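Wie eine Figur aus einer Fernsehserie verschwindet

Eine Fernsehserie besteht aus Folgen. Mehrere Folgen, die zusammen geplant und gedreht werden, nennt man eine Staffel. Die Kinderserie »Die Fähre nach Ilow« hat zum Beispiel 39 Folgen in 2 Staffeln. Wenn eine Figur nicht mehr mitspielen soll, muss das im Drehbuch stehen. Das Drehbuch ist der Text, nach dem alle arbeiten.

Für den Abschied gibt es verschiedene Verfahren. Die Figur zieht um, sie wechselt die Schule oder sie geht auf eine lange Reise. In der Serie fährt der Leuchtturmwärter Dewan mit dem Schiff nach Kamirthorpe und kommt nicht zurück. Man nennt das einen Ausstieg.

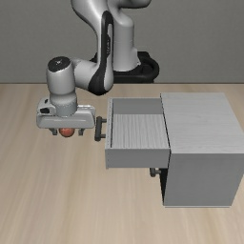
Manchmal wird eine Figur auch umbesetzt. Dann bleibt die Figur in der Geschichte, wird aber von einer anderen Person gespielt. Bei Zeichentrickserien betrifft das nur die Stimme. Die Zeichnungen ändern sich dabei nicht.

Wer entscheidet das?

Die Geschichten entstehen in einer Schreibgruppe. Sie legt zuerst fest, was in der ganzen Staffel passiert. Danach wird jede Folge einzeln geschrieben. Eine Folge der Serie dauert 24 Minuten, und das Schreiben einer Folge dauert ungefähr 7 Wochen. Ein Ausstieg muss also früh geplant werden. Schauspieler haben außerdem einen Vertrag. Darin steht, für wie viele Folgen sie gebucht sind. Läuft der Vertrag aus, kann er verlängert werden oder nicht.

Was ist ein Gastauftritt?

Eine ausgestiegene Figur kann für eine einzelne Folge zurückkehren. Das heißt Gastauftritt. Dewan taucht in der letzten Folge noch einmal auf und bringt seinem Hund Otier eine neue Leine.
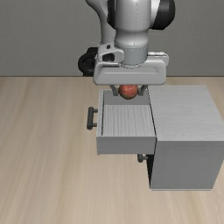 Asanka Liyanage wendet ein, ein Gastauftritt sei nicht immer möglich: Wenn eine Figur in der Geschichte gestorben ist, könne sie nur noch in einer Rückblende vorkommen. Eine Rückblende zeigt etwas, das in der Geschichte früher geschehen ist. Oft wird sie neu gedreht. Es können aber auch alte Aufnahmen verwendet werden.

Wörter zum Nachschlagen

Staffel: mehrere zusammengehörige Folgen
Umbesetzung: eine andere Person übernimmt die Rolle
Rückblende: ein Stück der Handlung aus der Vergangenheit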